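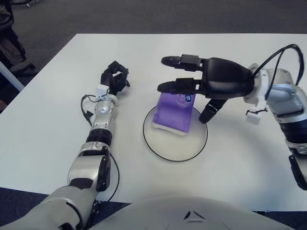
The two-armed unit at its test table in the Odon handling laboratory, with a soft package on the clear disc beneath the right gripper.

The Odon handling laboratory has resumed two-handed trials after a grip fault that suspended work on soft packaging for most of the winter. Dexter Szabo, who heads the test program, and Stuart Stockdale, the laboratory's safety lead, spoke with us about the fault and the changes made to correct it.

The fault appeared in December, during a series of 4,000 pick attempts. The right gripper closed on a package as instructed, lifted it, and did not stop closing. "The force reading had frozen at a low value," Mr. Szabo said. "The controller believed it was holding the package too loosely, so it kept adding pressure. The package split, and the fingers went on until the motor reached its own limit."

No one was hurt. An operator was standing beside the table at the time and used the stop button. Mr. Stockdale recorded the matter as a safety event all the same.

"We had a machine applying force on the strength of a number that was no longer true," he said. "On another day there could have been a hand near those fingers. I did not want it written up as a damaged package."

A review of the stored logs found the same frozen reading in 84 earlier attempts. In most of them the item was released before the pressure had risen far, and the attempt was counted as a success. Mr. Szabo described that finding as the most uncomfortable part of the review.

The cause was traced to a cable connector at the right wrist, which lost contact when the arm was bent sharply. The Clisent control software kept the last value it had received and raised no alarm. "I had expected a software error, and I spent two weeks looking for one," Mr. Szabo said. "The software had a part in it, but the connector came first."

The connector has been replaced with a locking type. The control software now treats a force reading that stays unchanged for 40 milliseconds during closing as a fault, and opens the fingers. Operators must remain behind a marked line whenever the arms are powered.

Asked whether the left arm was affected, Mr. Stockdale said the same connector had been fitted there and was replaced as a precaution. The laboratory's partner site at Domska has been sent the findings and is inspecting its own equipment.

Trials with soft packages restarted at reduced speed, and 495 attempts have been completed since. Mr. Szabo declined to say when full speed would be restored. "Stuart signs that form," he said. "He has not signed it yet."

Published 2023-05-01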